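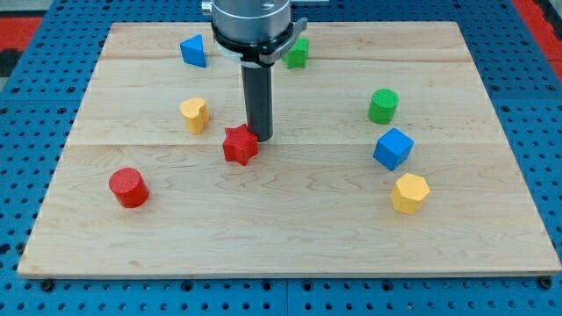

The first thing I wanted to know was how a retired piano tuner ends up with a robot arm in the back of a shared workshop in Clolcombe. He laughed and said it was the pianos' fault. "You spend your life making a thing with thousands of parts behave, and then you stop, and your hands don't know what to do with themselves." We were standing at his bench, and he kept reaching over to brush dust off the maple as he talked. He's proud of that board, and he should be - three planks with a lovely wavy grain, and on top of it a red star, a yellow heart, a couple of cylinders and the rest of the shapes he uses for practice. The long black rod had come down right beside the star. "That's where I'd like it to be," he said. "Ask me again in ten minutes."

He calls the whole thing Sekard. I asked what it meant and he said it was the name of a street he used to live on, spelled wrong.

The arm came first. He bought it secondhand from a packaging firm in Pristau that was clearing out a building, and he paid 3266 for it with the controller and a box of cables thrown in. His wife thought he meant the price of a used car. "I told her it was cheaper than a boat," he said. "She pointed out that I had never wanted a boat."

It lived in their garage until June, under a bedsheet, while he worked out how to power it. Then a space opened up at the workshop and four people helped him carry it in. I asked if that was the hard part.

"No, the hard part was the table! I had it on a bench I'd made myself and every time the arm stopped, the bench kept going. You'd set a block down and the block would be fine and the whole world under it would be moving." So he switched to the blue perforated surface he has now and bolted things down. The holes give him somewhere to put a bolt wherever he changes his mind, and he changes his mind a lot. He showed me a coffee can of spare bolts, sorted by length, with a second can for the ones he hadn't sorted.

The maple is older than the rest of the project. It was left over from a cabinet, and he'd been saving it for something nice. A couple of the younger members told him to use a plain painted sheet, which would be easier on a camera, and he thought about it and didn't. I asked why not. "I have to look at it too," he said.

Then I wanted to hear about the shapes, and here he got going properly. He started with nothing but cubes, and cubes were boring, and worse, they let him get away with things. A cube that's turned a little still looks like a cube you can deal with. A heart has a front and a back. A star has those dips between the points where you could grab it or lose it completely, depending on your luck. He has two shapes in each color so that he can't cheat by asking for "the yellow one" and calling it a day.

"My granddaughter does the asking," he told me. She's 7, and she is apparently a merciless boss. She'll call for the heart, then the green one, no, the other green one, and he types it in as fast as he can while she sighs at him. She has also banned him from saying "nearly."

How often does it get it right? He pulled out a spiral notebook, which I loved, because there's a perfectly good computer on the shelf. His best run so far is 90 moves without a miss. He underlined it twice. The run after that ended on the second move and he wrote that one down too, along with a word I won't repeat.

We talked for a while about the workshop building, which dates from 1937 and used to make hat boxes. The wiring is newer than that, he says, though he wouldn't swear to all of it. He likes working there more than at home. People wander over, somebody always has the right wrench, and the woman who fixes accordions two benches down will tell him when a motor sounds off before he's noticed it himself. "She's got better ears than me now. I hate it."

Next on the list is stacking, starting with the cube on top of a cylinder and then, if that goes well, the other way around. He doesn't expect the star to stack on anything for a long time. I asked whether there was a finished version of Sekard in his head, something he was working toward, and he wiped the maple again while he thought about it.

"I'd like it to set up a chessboard," he said. "I don't play. My brother does, and he's slow at it."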